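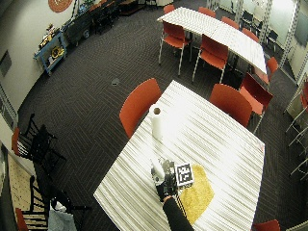 Flaltine Tabletop Marker Kit, reviewed by Sorcha Geddes

Price as tested: $158, direct from Prollov

The Flaltine kit is a set of printed marker tags for tying a fixed camera to a small tabletop robot cell. You get nine rigid tags, a steel rule, a sheet of removable adhesive dots and a license key for the calibration software. Mats are not included. We use a yellow textured one as the work area, with a tag at its upper edge as the origin.

Setup

The first full setup took 17 minutes, most of it spent on the table. Ours is white with fine gray stripes and a strong glare patch in the middle. The software rejected every tag placed inside that patch and gave only a generic "low contrast" warning. Moving the tag next to the mat fixed it. The manual covers window light in one sentence, on the last page, and says nothing about striped surfaces.

Order of work that gave us the fewest rejects:

Wipe the table and let it dry before any adhesive goes down.
Lay the mat flat and mark two of its corners on the table with tape.
Place the origin tag, white border fully clear of the mat's edge.
Run the camera check, then the arm check. The arm check will run without the camera check, and it should not.

Daily care

Ishbel Moffat ran the cell for 50 work sessions on the first set of dots. Tags were wiped with a dry paper towel at the start of each one. The printed faces held up. The dots did not: two lifted at a corner, and a lifted corner tilts the tag enough to shift the pick point without raising a fault. Press all four corners down before each check. Thin plastic bags are also a problem, as a loose end lying over the white border is enough to lose the tag.

Compared with the Rusano set

Rusano's tags are thicker and sit flatter, but its software wants a full recalibration after any camera move. Flaltine can recover from the origin tag alone. For a shared table that gets bumped, I would take Flaltine.

Spare dots are sold through MacKinnon only. Ours were ordered on a Thursday and are still on backorder.

Rating: 3.5 out of 5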